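Workshop Tips: Getting an Old Desktop Ready for the Castenier Bench Service

Quite a few of you have written in about the Castenier bench service in Oltville, where you drop off a tired old desktop and a robot arm does the taking apart and the putting back. I've sent them two towers now, the first one last August, and I have picked up a few little habits that I'm happy to pass along (with a cup of coffee at my elbow, so forgive me if I wander).

First of all, dust! Take the tower outside, lay it on its side, pull off the side panel and give it a good going over with a soft paintbrush. Hold the fan blades still with a finger while you do it. Wipe down the shell too, and get into the handle recess, where all the grime likes to gather.

Next, gather up your cables. The power leads inside an older case hang in great loops, and a gripper needs a clear way down to the drive bay just as your own hand would. I use those soft twist ties from the garden drawer and tuck everything toward the power supply. Don't pull them tight, and leave the plugs where you can still see them.

If your drives sit in plastic caddies, keep each drive with its own caddy and put a bit of painter's tape on the side with the date you bought it. Never tape over the label or the latch.

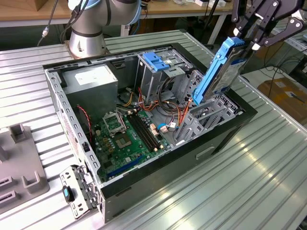 Veres wrote in to say that the drive swap went beautifully but the front bracket came home in a separate bag, and it would have been nice to be told. Fair enough! I'd add a note to your order asking for all loose parts to be refitted, and check before you leave the counter.

As for the cost, I paid 50 dollars for a drive swap, and that seemed fair to me for a machine I'd otherwise have put out at the curb. The Irkent plan costs more and includes a memory check, but I haven't tried it, so I can't tell you whether it's worth the extra.

One last thing, and please do it before anything else on this page: copy your photos and papers onto another drive. Then write your order number on a strip of tape (mine was 3815) and stick it on the outside of the case, near the back, where it won't get rubbed off in the car.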